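2023-08-16, cahier d'atelier, projet Undura

Repris le pliage des serviettes. Mieke Visser soutient que le bras droit ferme trop tôt ; je soutiens que c'est le gauche qui traîne. On a donc changé les deux réglages à la fois, excellente méthode pour ne rien apprendre.

Objectif du club pour novembre : 50 pliages d'affilée sans intervention humaine. Record actuel : six. Le jury tolère jusqu'à 100 secondes par serviette, ma grand-mère non.

À faire : remettre l'ancien délai à droite, ne plus toucher à gauche, noter les valeurs AVANT de les changer (Mieke, moi aussi).
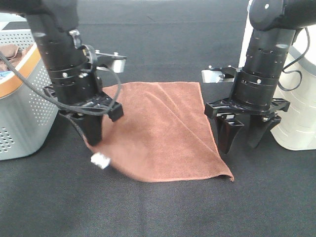

Serviette brun-rouille, pince droite ouverte au-dessus du coin.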